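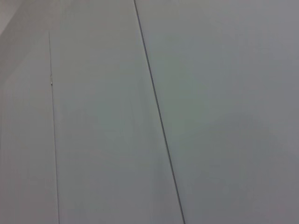

4.2 Comparación de cámaras de muñeca frente a superficies sin textura

La parte del trabajo que más me ha hecho sudar es la de las cámaras, y eso que al planificar el estudio le reservé una tarde. La pregunta era sencilla: con el mismo brazo, el mismo controlador y la misma pinza, ¿cuánto cambia el resultado si sustituyo la cámara de muñeca Rultodico por la Pravar? En una mesa llena de tazas y cajas, poco (véase 4.1). Con puertas de armario la cosa se pone mucho más fea, y la Figura 1 explica bastante bien por qué: paneles gris claro, lisos, sin un tirador ni una etiqueta a los que agarrarse, y lo único que el detector puede aprovechar son las juntas y una bisagra metálica pequeñita en la más fina de las dos. La junta oscura la encuentra casi cualquier algoritmo razonable. La otra es una línea tenue, por tramos como desdoblada, y ahí es donde empecé a ver diferencias entre configuraciones.

Figura 1. Vista de la cámara de muñeca ante los paneles, en ángulo oblicuo.

Para la comparación hice 278 aproximaciones en total, repartidas entre las dos cámaras y con el mismo repertorio de poses iniciales. En cada una el brazo parte de una pose oblicua, busca una junta, elige la de mayor contraste y avanza hasta que el controlador se da por satisfecho o se rinde. Grabé todas las secuencias completas y de ellas saqué 1.331 fotogramas, que etiqueté yo a mano trazando una polilínea sobre cada junta visible. (Sí, todos. En noviembre, por las noches, con bastante café.) Pensé en etiquetar de forma semiautomática, pero el etiquetador que tenía a mano fallaba justo en los mismos casos que el detector, y evaluar un método con sus propios errores me parecía hacerme trampas al solitario.

El detector es deliberadamente modesto: gradiente suavizado, agrupación de segmentos y un ajuste robusto de recta. Probé también una red pequeña entrenada con datos del proyecto Brilano, que iba mejor en las vistas lejanas y se inventaba juntas en cuanto la imagen se quedaba sin textura. No la descarto, pero para comparar cámaras prefería algo cuyos fallos pudiera entender mirando un solo fotograma. El controlador es el Kiều en su modo de servo visual, con las ganancias de fábrica salvo la de rotación, que bajé a la mitad porque el brazo cabeceaba al acercarse.

El tramo final merece un párrafo propio. A medida que la muñeca se acerca, la imagen pierde foco y desaparece casi todo el contexto: ya no hay bisagra, ni segunda junta, ni forma de saber a qué altura del mueble estamos. Lo que queda es un borde y dos tonos de gris. En esas condiciones ajustar una recta sigue siendo posible, pero la profundidad estimada a partir del movimiento deja de tener sentido, y el controlador lo nota enseguida — empieza a corregir hacia un lado, luego hacia el otro, y gasta el tiempo en eso. 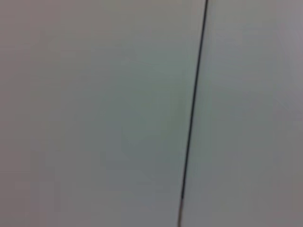 Mi primera reacción fue culpar a la óptica, que en las dos cámaras es de foco fijo. Bajé la velocidad de avance, subí la exposición, cambié el umbral del gradiente y repetí una tanda entera. Mejoró algo con la Rultodico y nada con la Pravar, que comprime el vídeo con más agresividad. Eso me llevó a revisar la compresión, cosa que tendría que haber hecho al principio. Los bloques de compresión generan gradientes falsos, débiles pero muy regulares, y en una superficie lisa no hay nada más fuerte que los tape. Con la secuencia sin comprimir la diferencia entre ambas cámaras se reduce mucho, aunque a cambio de un retardo que al controlador tampoco le sienta bien.

En números: con la Rultodico y la configuración final, 134 aproximaciones terminaron dentro de la tolerancia que había fijado de antemano. De las demás, la mayoría falló en el último tramo, y solo 29 fallaron antes, por elegir la junta equivocada o no encontrar ninguna. Me interesa más ese reparto que el total, porque dice dónde conviene trabajar. Si casi todo se pierde cerca, cambiar a una cámara con más resolución lejos sirve de poco, y yo estaba a punto de pedir una.

Lo que he acabado haciendo es bastante pedestre. El controlador guarda la recta estimada a media distancia, donde todavía se ve más de una junta, y durante el avance final solo se permite correcciones laterales pequeñas. Nada de volver a estimar la orientación con una imagen desenfocada. También añadí una comprobación del ancho aparente de la línea: si crece o se parte en dos de golpe, el brazo se detiene y retrocede hasta la última pose fiable. Es más lento y a veces retrocede sin necesidad, pero los vaivenes han desaparecido en casi todas las secuencias que he revisado.

Queda sin resolver la ambigüedad entre una junta y cualquier otra cosa fina y oscura pegada a la superficie. Un cable daría, de cerca, una señal parecidísima, y con una sola vista no sé distinguirlos de forma fiable. La pinza con sensor de contacto, que trato en 4.3, ayuda con esto.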